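STOSTANCE LOUNGE – WALK-ROUND SAFETY CHECKLIST, WITH COMMENTS
Inspected by Gopinath Warrier, 21 Aug 2022
Shares 69 | Comments 3

The form comes from Dullodura and asks for pass or fail on every line. I have added comments where one word will not do, and that is most lines.

1. Floor clear for walking – FAIL
The daisy cushion is on the floor again, the big white one with the mustard middle. I am told people step over it. I am also told nobody has tripped on it, and I would like to know who was keeping track. Put it against a wall.

2. Floor surface – PASS
Gray marble pattern. The supplier calls it non-slip. I will believe that in the rainy months.
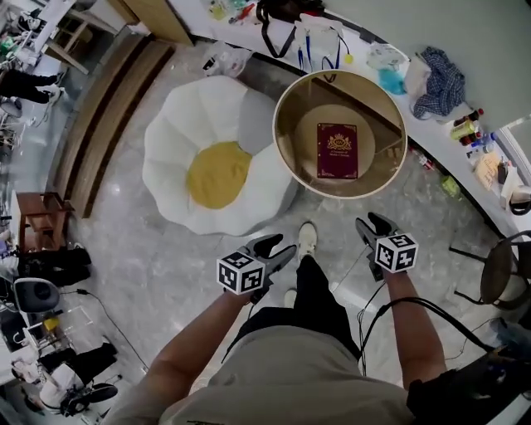 3. Bags and straps – FAIL
Straps must not hang over the counter edge. Same remark as last December, same answer from the staff (“we will remind everyone”). Fit hooks.

4. Plastic bags – FAIL
One clear bag on the floor under the counter, one crumpled one on top. Small children use this lounge. Bin or drawer.

5. Bottles on counter – QUERY
Three bottles standing near a white appliance. Move them to the other end. Prakash Nambiar feels the distance is fine. He did not bring a tape measure.

6. Lanyards – PASS, just
Blue and white, hanging from the counter at a height where a sleeve could catch. Shorten the loops.

7. Round table, steadiness – QUERY
Pushed at the rim from four sides, no rocking. The form wants a load test and I had no weights. One hardcover of world's classics proves nothing.

Stostance Safety Notes · Issue 3 · p. 2
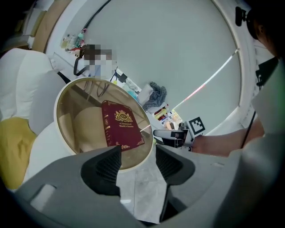 8. Round table, top – QUERY
Glass or something that passes for it. I looked for a safety stamp and did not find one, and the Bangera catalog says “quality top” – quality of what? Left blank until we have it in writing.

9. Seating by table – PASS
White seat, cushions sound, no loose zippers. The mustard one slides down beside the table. Push it back up at closing.

10. Cables – QUERY
Keep them off the walking route. Tape is not a fix, whatever the last report says.

Result: three fails, four queries. Reinspect before I sign anything.

COMMENTS (3)

Yamuna Venkataraman: Item 1, agreed. Every lounge has a cushion like that and every lounge swears it lives on the sofa.

Satish Palaniappan: Bit harsh on the lanyards? They did pass.

Sumathi Poduval: For item 8, look on the underside near the rim. Ours was marked there and it took us two visits to find it.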